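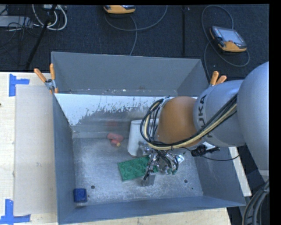 Drosby Storage Guide
Home Guides Bins and Trays Parts Contact
Last updated: August
By the Osstead documentation desk

Section 4. Setting up an open-top metal bin for toys and small items

4.1 Before you start

The steps in this section apply to the Peltix 202 sheet-metal bin and to older open-top bins of the same pattern. The bin is supplied without a lid. It is meant for indoor use on a flat table or a fixed shelf.

You will need a soft cloth, mild dish soap, a tape measure and the 2 adhesive pad strips from the parts bag.

4.2 Placing the bin

1. Clear a level area on the tabletop. Leave 40 cm of free height over the rim for reaching in.
2. Wipe the underside of the bin and the tabletop. Grit caught between the two will scratch a wood surface.
3. Fit one pad strip along each long edge of the base. Press for 23 seconds.
4. Lower the bin straight down. Do not slide it into position.
5. Push lightly on each corner. If the bin rocks, lift it and check that the strips lie flat.

CAUTION: Sheet-metal rims can have sharp spots. Run a folded cloth along the rim before first use. If the cloth snags, do not use the bin – order a McPhee edge strip (see Section 7) and fit it first.

4.3 Loading

1. Wash and dry all items. Water left under a flat-sided block will mark the floor of the bin.
2. Place tall items, such as cylinders, toward the back wall.
3. Put toy building bricks in the middle of the floor with the studs facing up.
4. Put small single blocks in a front corner, where they can be found by touch.
5. Keep chunky molded toys on the floor of the bin. Do not stand them on top of bricks.

NOTE: One layer is recommended. With two or more layers, small blocks work their way down and the bin has to be emptied to reach them.

NOTE: Bare metal reflects color. A red or pink toy near a wall may show as a faint patch on the metal. Check with a cloth before treating it as a stain.

4.4 Cleaning

Empty the bin. Wipe the floor and walls with soap and warm water, then dry at once. Do not use steel wool or scouring powder. Scuffs on the floor of the bin are normal and do not affect use.

CAUTION: Do not carry a loaded bin by one wall. Use both hands on opposite sides, or empty the bin first.

For replacement pad strips, see Section 7, Parts.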